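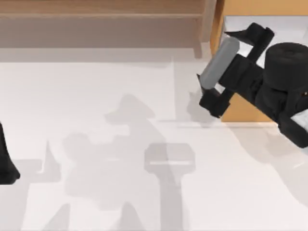
About Pernemard

Pernemard services and repairs espresso machines and coffee grinders for homes, offices and small cafés. The company was founded by Boyang Du and maintains a stock of 330 replacement parts, including gaskets, burrs and steam valves.

Each machine is inspected before a written quote is issued – no work begins without the owner's approval. Completed repairs are covered by a warranty of 52 weeks.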